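Simulation practice: passing an object between two arms, second arm comes too late

Willero
Hello, I am in the robotics club of my school and this is my first year. For the September challenge we must program two arms in simulation. They should pass a small yellow object over a kitchen counter and then put it into the box. We use the kitchen level from our club server. My problem is the moment when the two hands meet.

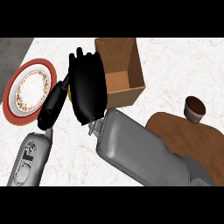
Both hands near the yellow object, box behind them

My script has 158 lines and I wrote all of it with fixed waiting times. If I change one wait, everything after it is wrong. Should I make the waits longer, or is there a better method?

Breteo
Please do not make the waits longer. We did this last season and we lost many points for time. Use a condition: the giving hand opens only when the receiving hand reports that it is closed. You need 2 signals, one for "I hold it" and one for "I released it". Write them down on paper first — it helps more than you would think.
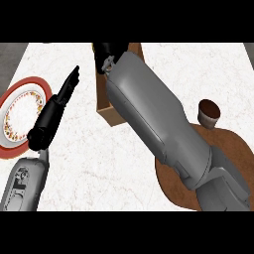
After the handover, let the arms go apart before the next movement starts. I keep one safe position for each arm and I always return there. Also, test the handover alone, without the part with the box. When it works ten times in a row, connect the rest.

Fistside
same problem here, I only made everything slower and it was ok for me

Willero
Thank you Breteo, I will try the signals tonight and write again if I am stuck.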